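Contents | Previous | Next | Index

Chapter 11
Cutting Tools and Their Storage

Most of the cutting in a small workshop is done with a knife. Cardboard, mat board, tape and thin foam all give way to a sharp blade and a steady hand. This chapter covers the snap-off knife, the box it is kept in, and the habits that go with both.

A snap-off blade is scored into segments. When the tip goes dull, the end segment is broken off and the next one takes its place. For most work, only 2 segments should show. A long blade bends, and a bent blade wanders from the line. Slide it out to check it for rust or chips, then draw it back before cutting.

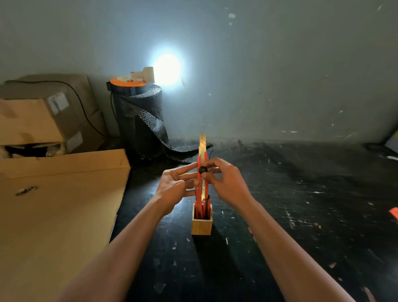 A reader of the first edition, writing from Prerton, objected that two segments are too few for thick foam, and that her shop runs the blade out farther and cuts in several light passes. Her point is fair for foam. For cardboard, the shorter blade is still the rule in this book.

Cutters kept in an open box should stand handle up, with every blade drawn in and locked. Broken segments go in a closed tin — never in the wastebasket.

Section 11.1 begins with the parts of the knife.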